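Welari has changed the load rating on its woven storage baskets after a round of handle tests at its Jullville site, the company said in June. The new figure applies to all rectangular models in the Tastik line and replaces the single rating that had been printed on the hang tag.

Under the old label, one number covered both shelf use and carrying. The revised label gives two. The static rating, for a basket resting on a flat surface, is unchanged. The carrying rating is now set separately and is lower, as the handles are the first part of the basket to deform under load.

The tests covered 983 baskets drawn from regular stock. Each was filled with sand in sealed bags, lifted by both handles, held for 50 seconds and set down. The cycle was repeated 100 times per basket. Technicians then measured how far each handle had stretched and checked the rim for broken strands.
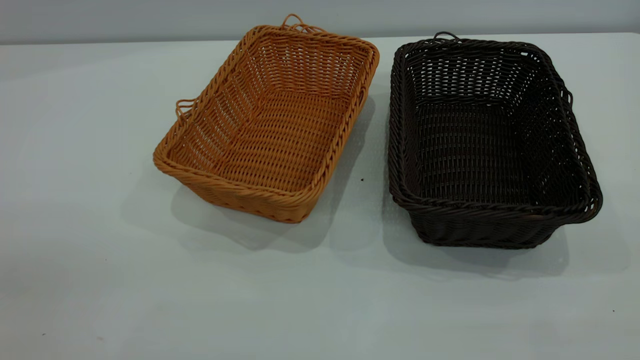
Most of the permanent stretch appeared early in the test and leveled off in later cycles. Rim failures were rare and occurred at the point where the handle strand passes under the border. Baskets stored in dry air before testing did slightly worse than those kept at normal indoor humidity – a result the company plans to look at again with a larger group.

"The walls carry more than people expect, and the handles carry less," said Simone Sampaio, who ran the tests. "One number could not describe both."

Sampaio said lifting by a single handle was not part of the program and is not covered by either rating. A separate procedure for off-center loads is being drafted.

Retail partner Tautahi will apply the new tags to stock in its warehouses before the next shipment leaves. Baskets already sold are not being recalled, and the construction has not changed. Owners can look up the carrying rating by entering the model number on the Welari support page.

The revised tag lists both ratings in pounds and kilograms. Round baskets and lidded models keep the old label until their own tests are finished.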